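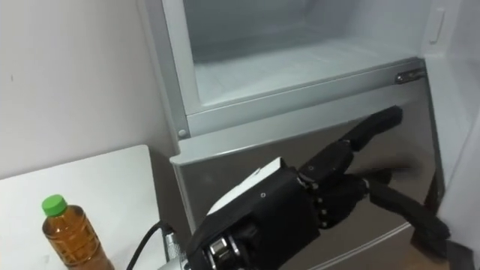 How long does it take a newcomer to learn to steer the robot well enough for us to keep what they record?

Most people need two full afternoons. The first goes on getting used to the headset and the gloves, and by the end of the second they are usually giving us recordings we are glad to have.

Jadalau: progress report to the Haberkorn fund
Teaching kitchen tasks by remote control, second period

Since the first report the work has moved on from the table tasks (stacking, sorting, passing a cup from one hand to the other) to the pair we said in the application we most wanted to reach, which were opening a fridge and moving a drink. They sound like nothing at all when you write them down. I remember one member of your panel asking, very kindly, whether we needed a whole period for a fridge door, and I said I thought we did, and I am relieved to be able to say that I still think so.

We recorded 168 demonstrations between the start of the period and the end of May. Of those, 108 have been checked and have gone into the training set, and the other 60 have been put aside. I will come to the ones put aside further down, as I know you will ask, and there is more to say about them than about the good ones.
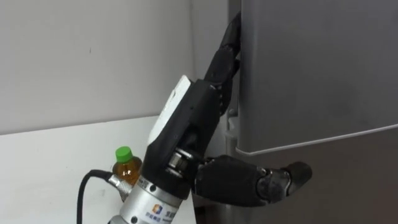

Hashini Abeysekara
Project lead, Jadalau

The door work took up the first half of the period and a little of the second. An operator wearing the gloves has to bring the hand up to the side of the door, get the fingertips round the rim and then draw the whole arm back in a curve that suits the hinge. People do this at home without a thought. Through the headset they have no feeling in their fingers, so they have to judge by eye whether they have hold of anything, and the usual mistake is to start pulling too early. The fingertips slide off the rim, the operator laughs or says something I won't put in a report, and we begin again.

Two changes helped more than anything else. The first was to ask each operator to stop for a breath once they believed they had hold of the door, and only then to move. The pause shows up in the recordings as a short flat stretch, and I was worried that the robot would learn to dawdle, but we trim it before training and so far it has done no harm. The second was to let people practise the pull with their own hand on the real door, several times over, just before putting the gloves on. It seems to put the curve into their shoulder. I would like to claim that one as a clever idea of mine, but it came from an operator who was bored while the software restarted.

There are now seven trained operators, which is the number we promised. Two came to us with some experience of remote work and the rest had none. I had expected the experienced pair to be well ahead and for the first week or so they were, but after that I could not have told you from the recordings who was who. The steadiest of the lot is a retired piano tuner who had never worn a headset before. She moves slowly and she never corrects herself halfway, and I have started using her recordings as the ones new people watch first.

I should say a word on comfort too, as it was raised at the last review. Sessions are now kept short, with a proper break in the middle, and we bought a better strap for the headset out of the small equipment line. Complaints about sore necks have dropped off a good deal. Eye strain is still with us in the late afternoon, and we have moved the fiddlier work to the mornings on account of it.

Drinks were the second half. We settled on an ordinary bottle of tea as the object for nearly all of these recordings - it is tall enough to be awkward, it tips if you nudge it, and it costs very little to replace. The desk stands beside the fridge, so the robot can go from one to the other without much walking, and that has kept the falls risk down to a level that lets all of us relax a bit.
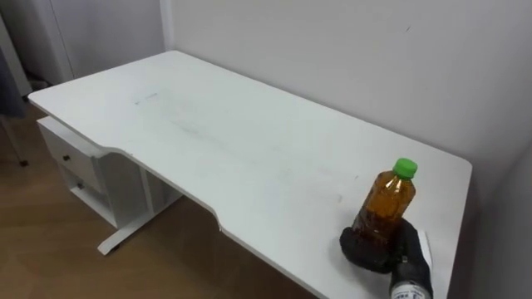
Picking up a bottle by remote control is mostly a matter of how you arrive. If the hand comes in too fast, the first finger to touch knocks the bottle away from the others. If it comes in from too high, the thumb ends up over the cap and there is no good way to close. We spent a good many sessions just on the approach, with no lifting, and I am aware that this looks slow in the log. I would ask you to read those entries kindly. The lifting recordings made afterwards were far cleaner than the ones made before, and we needed fewer attempts to get each of them.

The grip itself is handled partly by the operator and partly by the control software from Drestero, which limits how hard the fingers may close. The limit we were given at the start was very cautious and the bottle kept slipping down through the hand. Drestero's engineers were patient with us over this and raised it in small steps over a fortnight, with a test after each step. We are now at a setting that holds a full bottle without denting it, and we propose to leave it there until the next period.

Now to the recordings we put aside. I went through all of them with Allen, our data assistant, and we gave each one a reason. The largest group were simple timing faults, where the picture from the head camera and the finger positions had drifted apart. Those were our own doing, caused by a setting that did not survive a restart, and it has been put right. The next group were operator errors of the ordinary sort, and I would like to keep these and mark them properly, as there is growing interest in showing a robot what a mistake and a recovery look like. The last group, a small one, I can only describe as odd. The hand does what it should, the bottle goes where it should, and yet the movement looks wrong to everyone who watches it. We have kept them apart until we understand them better.

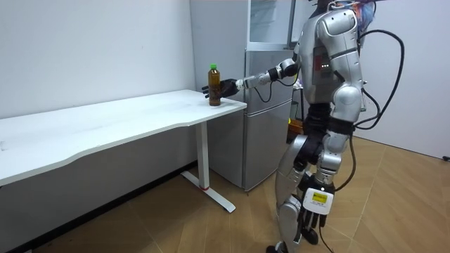 Room layout has taught us a lesson we had not budgeted for. In the first period we let each operator put things wherever they liked, thinking variety would be good for the training, and what we got was a muddle in which no two sessions could be compared. We now fix a starting layout and change one thing at a time. For the reach, the bottle stands close to the front right edge of the desk, where the arm can come forward over the near corner and the fingers can go round the side of it. The green cap has proved a real help to the operators, who use it to judge height when the rest of the bottle is hidden behind the hand. The other thing we now look at before every session is the cable at the wrist, which loops down on the fridge side, and operators are asked to follow it with their eyes before they swing the arm across towards the door. A snagged cable cost us a morning in the first period and I would much prefer not to lose another.

On spending, we are a little under on staff time and a little over on repairs, nearly all of that being finger joints. The full table is with your office. I am asking for permission to move the unspent travel money into repairs, as the visit we had planned was held by video in the end and was no worse for it.

For the next period the plan is to join the two halves together, so that an operator opens the fridge, fetches the bottle from the desk, puts it inside and closes the door, all in one recording. We have tried it a handful of times, more out of curiosity than anything, and closing the door with a free hand while the other is still letting go of the bottle is where people come unstuck. We may have to split it into shorter pieces and teach the joins separately. Once the layout is settled we would also like to bring in a second kind of container, probably a carton, with softer sides and a different balance to it.

You would be very welcome to come and have a go with the gloves yourselves before the next review. Mornings are best, and if you let me know a week ahead I can make sure one of the experienced operators is in to sit with you.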